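# Moving and storing folding tables

Last updated Aug 12, 2022

We have owned four folding tables over the years and still have three. The fourth lost a leg lock when it was dragged across a driveway. Most of what follows came from that table and from setting up for the yard sale every June.

## Before you move one

Clear the top completely. A roll of tape or a cup of screws will slide the moment one end comes up, and it always goes toward the person walking backward.

Run a hand along the underside and check that each leg brace is locked. On crossed legs, look at the pivot bolt as well. If the bolt turns with your fingers, snug it up with a wrench before you lift. Don't crank it down hard or the legs will bind when you fold them.

Measure the doorway if the table is going to another room with the legs open. Our long table, the Tritberg, has a spread of legs that will not go through the laundry room door at any angle. We fold it every time.

## Two at the ends

A long table should be carried from the short ends. Lifting from the long sides puts both people at the middle, and the ends swing into walls and door trim.

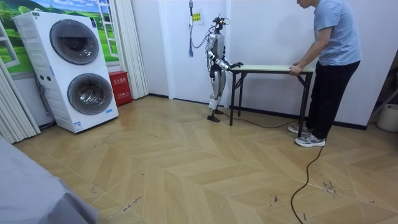 Hand position matters more than strength. Take hold of the short edge with your hands about shoulder width apart, palms under and thumbs on top. Thin metal legs in a crossed arrangement leave the end of the tabletop clear, so there is room to get a proper grip without catching a knuckle on a brace. Stand close, bend at the knees and lift when the other end lifts. Wear closed shoes with a decent sole, sneakers at the least, and look at the floor for cords before you take a step. A black cable running under the table and another one in loose waves by your feet are both easy to miss when you are watching the tabletop. Unplug and coil what you can, and push the rest against the wall.

Agree on who calls the moves. "Up," "stop" and "down" are enough. The person walking forward should do the calling, as they can see where the table is headed.

Set it down on all the feet together. Coming down on one end first twists the frame, and a twisted frame is the usual cause of a table that rocks.

## Getting it level

Most wobble is the floor. Turn the table end for end before you start folding up cardboard. If it still rocks, slide a felt pad under the short foot. We buy Hada pads in the 50 pack and cut them to fit with kitchen scissors. They pick up grit, so change them when they look gray.

If the table rocks in the same corner wherever you put it, check the leg on that corner for a bend. A slight bend in thin tube can be eased back by hand. A crease can't, and the leg should be replaced.

## How much to put on it

Look for the label underneath. Ours says 300 pounds spread evenly, and we stay well below that. Keep heavy things such as a sewing machine or a mixer over the legs, and light things in the middle. Never sit on the end.

## Cleaning

- Pale tops show everything. Wipe up coffee and marker the same day.
- Dish soap and warm water will handle most of it. Baking soda paste takes care of what's left.
- Dry the seams and the edge. Water that gets under the edging will lift it.
- For scuffs on metal legs, use a damp cloth and then a dry one. If paint has chipped, sand the spot lightly with 400 grit and touch it up so it doesn't rust.
- One drop of light oil on each pivot, once a year. Wipe off the extra or it ends up on the rug.

## Putting it away

Store it folded and on its long edge, with a strip of old carpet underneath. Leaning it at a steep angle for months can bow the top. We hang the small Rennie card table from two padded hooks in the garage and stand the long ones behind the freezer.

Put a strap around the legs of anything you carry upstairs. An old belt works. Legs that drop open halfway up are hard on the wall and worse on your shins.

Keep the spare bolts and caps in a bag taped to the underside of the top. Write the model name on the bag. The caps for our Stedum are a different size from the other two, and they look the same in the drawer.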